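Print this page | E-mail this page to a friend

Search the help pages: Enter keywords Go All topics This topic only

Planner keeps treating the thing in the gripper as an obstacle, then swings the wrist the long way round

Posted by Souad Ragab, 2024-09-06

Hi all, longish one, sorry in advance. I've been going in circles on this since the middle of August and I'd love some fresh eyes.

I look after the software side of a tabletop setup in our lab. One arm, a parallel gripper, a few fixed cameras, and a kitchen-type task list (move the rack, put the board back, bag up the onion, that sort of thing). The planner is Forkis, the sampling one, with the stock smoother after it. Perception is a segmentation model feeding a voxel map, and the whole lot is glued together with Majimbun, which I quite like now that I've stopped fighting it. The control loop is the vendor's and I don't touch it apart from the joint speed limits.

Reaching for things is fine. Grasping is fine, or fine enough. The trouble starts the moment the fingers close. Until then the object is part of the world, and the planner is told it's allowed to touch it for the last little bit of the approach. Once I've got a grasp, the object is supposed to stop being world and start being robot. I call attach, attach says true, and then the very next plan request comes back with "start state in collision". Every time I dig into it, the two bodies in collision are the gripper and the thing it's holding.

So I did what everyone does and switched off collision checking between the fingers and the object. Now I get plans! But they're terrible plans. It'll take a move that ought to be a gentle lift and a slide to the left, and it'll go up, roll the wrist nearly all the way round, come back down past the cameras and arrive from behind. Last week I logged 310 plan requests for the same lift and carry, and 106 of them had that big wrist roll in them. The others were lovely. Same start pose, same goal, same object.

The rack is the worst of the lot. It's all thin slats and uprights, so the voxel map turns it into something like a furry brick, and the grasp is on a narrow bit of wood with the rest of the rack around the fingers. 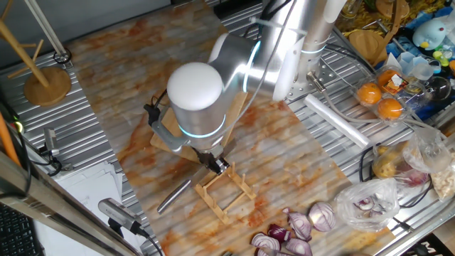
Mal-soon Kwon asked me on chat whether I was clearing the old voxels after the attach, or only adding the new body, and told me to put the whole thing up on the board so other people could have a go at it too. My answer was that I thought attach did the clearing for me. Now I'm not so sure, and I can't find it spelled out in the docs one way or the other.

Things I've already tried, so you don't have to suggest them:

Bigger planning time. It just finds a slightly smoother version of the silly route.

Smaller voxels. Much slower, and I still get the start state error if I turn the finger checks back on.

Swapping the rack mesh for a plain box. This got rid of most of the weird behaviour, but the box is so fat that it won't put the rack down anywhere near the other objects. It's a busy table and there's always a bag of something close by.

Changing the random seed. Yes, I know. I was tired.

A couple of specific things I'd like to understand. Is there a proper order for detaching from the world, clearing the map and attaching to the wrist? And is there a way to tell Forkis that I would really, really prefer it didn't roll the wrist, without making it a hard constraint? I tried it as a hard constraint and then nothing on the far side of the table was reachable.

I can post logs if they're any use to anyone. Thanks heaps!

Souad

Print this post | E-mail this post

Posted by Mal-soon Kwon

Okay, moving over here from chat so it's written down somewhere!

I'm fairly confident you've got two separate problems and they're hiding each other.

First one, stale voxels. Attach in Majimbun moves the named body from the world list to the robot list, and that's all it does. It has no idea that your cameras have also painted that same object into the voxel map. So after attach you have a rack on the gripper, plus a ghost rack made of voxels sitting exactly where the real one is, and naturally the two overlap. When you switched off checks between fingers and object you cured the complaint about the fingers, but the ghost is still in there. My guess is that your attached body is small enough in places to squeak past it at the start, and then the planner is trying to wriggle out of a cage. That's your wrist roll, or a good part of it. Some runs the map happens to be sparse right there and you get a nice plan, other runs it's filled in and you get the scenic tour.

The order that works for me is this:

1. Pause the map updates.
2. Close the gripper and wait for the force reading to settle.
3. Clear the voxels inside the object's mesh, padded out a bit.
4. Attach, and list the fingers as touch links in the same call (don't do a global switch-off, it'll bite you later when you've got a different object).
5. Turn the self filter on for the attached body.
6. Resume the map updates.

Number 5 is the one I forgot for ages. The self filter takes the arm out of the point cloud before it goes to the map, but by default it only knows about the arm. If you don't add the attached body to it, you clear the ghost, resume, and the cameras draw it straight back in on the next update. I had it going for weeks on our rig in Barnlow and thought the clear call was broken. I filed a bug and everything. Very embarrassing, please don't look it up.

How much padding is a bit of a taste thing. For something skinny like a rack I'd start at 20 mm, then shrink it if you find it's eating the neighbours. With bags close by you do want to be careful, as clear plastic comes out patchy in depth at the best of times and you can wipe out the few voxels you had on it.

Second problem, the wrist. Even with a perfectly clean map you'll still get some big rolls, because your last joint can go more than one full turn and your goal is a pose, so there are several joint solutions for it and the sampler picks whichever one it connects to first. It has no feelings about which is nearer. What I do is solve the inverse kinematics myself, a bunch of times from different seeds, sort the results by joint distance from where I am now (with a heavier weight on the wrist), and hand Forkis the closest few as joint goals. Only if all of those fail do I fall back to the pose goal. It's a soft preference without having to muck about with cost functions, and you can still reach the far side of the table.

Try the map thing first and by itself, though. If you change both together you won't know which one fixed it, and I'm nosy and want to know.

Mal-soon

Print this post | E-mail this post

Posted by gearbox_gus

just use drundora, it handles all this. switched over and never looked back

Print this post | E-mail this post

Posted by tealkettle

Drundora is good but it's a whole other planner with its own world model, so I wouldn't jump ship over one bug. It has the ghost problem too if you feed it a live map, you've just got a different flag to forget.

Mal-soon's order looks right to me. Two little things to add from my own pain.

Check the time stamp on the cloud you're filtering. If the self filter is using the arm's pose from now and the cloud is from a moment ago, the mask is in the wrong place while the arm is moving and you get a smear of voxels trailing behind the wrist. It looks just like a clearing problem and it isn't one. There's a setting for how long the filter waits for a matching transform, and the stock value is very hopeful. I bumped ours up and lost a touch of update rate, which we didn't miss.

The other one is the shape for the rack. You don't have to choose between the furry brick and the fat box. Make three or four thin boxes by hand, one for the base and a couple for the uprights, and attach them as one body. It takes ten minutes with a ruler and a cup of coffee, and collision checks against boxes are dirt cheap, so your planning time will probably drop as well. I keep a folder of these for anything with slats or wires. Automatic convex decomposition is supposed to do the same job, but on thin parts mine kept gluing the gaps shut.

Oh, and log the joint distance of every plan you run, even when it looks fine. A dumb little check that says "if this plan is more than twice the straight-line joint distance, throw it out and ask again" has saved our cables more times than I'd like to admit.

Print this post | E-mail this post

Posted by Souad Ragab

You two are wonderful. Did the map part on its own, as instructed! Pause, clear, attach with touch links, self filter, resume. The start state error is gone with the finger checks back on, so I've deleted my shameful global switch-off.

I re-ran the lift and carry and got through 284 requests before I had to give the arm back to someone else. The big rolls are well down but they're still in there, and the ones I opened up all had a clean map, so that'll be the joint solutions thing. Doing the sorted goals on Monday. What weight do you put on the wrist, Mal-soon? I was going to start with double and see.

Haven't touched the transform wait yet. I did find a smear, though, once I knew to look for one.

Print this post | E-mail this post

Posted by Mal-soon Kwon

I use three on the last joint and one and a half on the one before it, everything else at one. Double is a fine place to start. Send me the smear!

Print this post | E-mail this post

Search the help pages: Enter keywords Go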